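How to Make Plum Jam in Small Batches

I grew up in a house where jam happened once a year, all at once, with every window steamed over and my aunt Rocío shouting for more jars. It was wonderful and it was exhausting, and when I moved to Destville and had a kitchen the size of a closet I assumed my jam days were over. Then a neighbor handed me a grocery bag of plums over the fence, and I stood there looking at it and thought, well, I could make just a little. I have been making just a little ever since, sometimes twice in one week, and I like it so much better.

You will end up with a few jars, enough to keep one and give the others away. The jam is kept in the refrigerator, so we won't be doing any canning on this page. If you want jars that can sit on a pantry shelf, please follow a tested canning recipe from a source you trust, with the right headspace and processing time for your altitude, and don't try to stretch mine to fit.

What you need

2 pounds of ripe plums, weighed whole
1 1/2 cups of sugar
2 tablespoons of lemon juice
1/4 cup of water
A pinch of salt
A small piece of cinnamon stick, if you like it

You'll also want a wide, heavy pot (wide matters more than deep), a wooden spoon or a heatproof spatula, a couple of saucers, a ladle, and clean jars with lids. I have a dented old Biltwood pot that was in the apartment when I moved in, and it has outlasted two nicer ones. A jam funnel is handy but I got along for years with a ladle and a damp cloth for the drips.

Choosing the plums

Any plum will make jam, and I mean that. The little oval Italian ones give you a thick jam that sets almost by itself. The big juicy red and black ones from the supermarket take longer to cook down, but the color is gorgeous, and if their skins are tart you get a lovely sharp edge that keeps the whole thing from tasting like candy.

Try to have most of your plums ripe and a few a bit underripe. Firm fruit has more pectin in it, and pectin is what makes jam set, so those three or four hard ones at the bottom of the bag that you were going to leave on the windowsill are the very ones you want. Cut away any bruises. If a plum smells fermented or has mold on it, out it goes, the whole thing.

Preparing the fruit

Wash the plums and let them drain in a colander. Cut each one in half along the crease and twist. Freestone plums will open up politely and the pit will drop into your hand. Clingstone plums will not, and for those I stand the plum up and slice the cheeks off on either side of the pit, then trim whatever is left. My friend Lieven squashes his by hand over the pot and fishes the pits out afterward, which works fine if you count your pits and don't mind a purple shirt.

Leave the skins on! They hold the color and a good deal of the flavor, and they soften as they cook. Chop the halves into pieces the size of your thumbnail, or bigger if you like a chunky jam.

Put the chopped fruit in the pot with the sugar and lemon juice, stir it around, cover it, and go do something else. An hour is good. Overnight in the refrigerator is even better, and then you can tuck the cinnamon stick in with it. The sugar pulls the juice out of the fruit, so by the time you turn on the stove you've already got syrup in the bottom and much less chance of scorching.

Cooking

Put two saucers in the freezer before you start.

Add the water and the salt, and set the pot over medium heat. Stir now and then until the sugar has melted completely and you can't feel any grit under the spoon. Let the fruit simmer until the skins are tender when you press a piece against the side of the pot. Don't rush into a hard boil before this point, as the skins can turn tough and stay that way.

Once the skins are soft, turn the heat up to medium-high. Now you want a proper lively boil, and you need to stay close by and stir often, scraping along the bottom. Long sleeves are a good idea, because hot jam spits. There will be foam. I used to skim it with great care, and now I wait until the end and stir in half a teaspoon of butter, and most of it disappears.

You'll see the bubbles change. At first they're small and quick and foamy, and later they get bigger and slower and glossy, with a sort of heavy plopping sound. When you start hearing that, take the pot off the heat and do the saucer test.

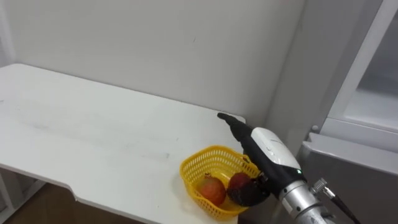 Page last changed: 30 Aug 2026

The saucer test

Drop a small spoonful of jam on a cold saucer and put it back in the freezer for a minute or two. Then push your fingertip through the middle. If the surface wrinkles up ahead of your finger and the path stays open, you're done. If it runs back together, return the pot to the heat for a few more minutes and try again with the other saucer. Always move the pot off the burner while you test, or the jam will keep right on cooking while you stand there admiring your saucer.

If you prefer a thermometer, look for a temperature near 220 degrees Fahrenheit at sea level. It will be lower if you live up in the hills. I use the saucer either way.

Filling the jars

Wash the jars in hot soapy water, rinse them well, and keep them warm so the hot jam doesn't crack the glass. Fish out the cinnamon. Let the jam stand off the heat for 5 minutes before you ladle, and give it a stir, so the pieces of fruit spread through the jar and don't all float to the top. Wipe the rims, put the lids on, let the jars cool on a folded towel, and move them to the refrigerator.

It should keep for three weeks or so in there. For longer, use freezer-safe containers, leave half an inch at the top, and freeze it for up to 9 months.

If something goes wrong

Too runny: wait until tomorrow before you decide. Plum jam can take a full day to firm up. If it's still loose, boil it again for a few minutes, or call it syrup and put it on pancakes.

Too stiff: warm it gently with a spoonful of water and stir.

Scorched on the bottom: don't scrape. Pour the top part into a clean pot and taste it. If it tastes burnt, I'm sorry, I've been there, and there's no fixing it.

Too sweet: a squeeze more lemon, stirred in while it's warm.

Josefien wrote to ask whether she could double the batch. You can, but it takes much longer to cook down and the flavor gets duller, so I'd really rather you made it twice. She also asked about leaving out the cinnamon and using a strip of orange peel, and yes, please do, it's delicious with the darker plums.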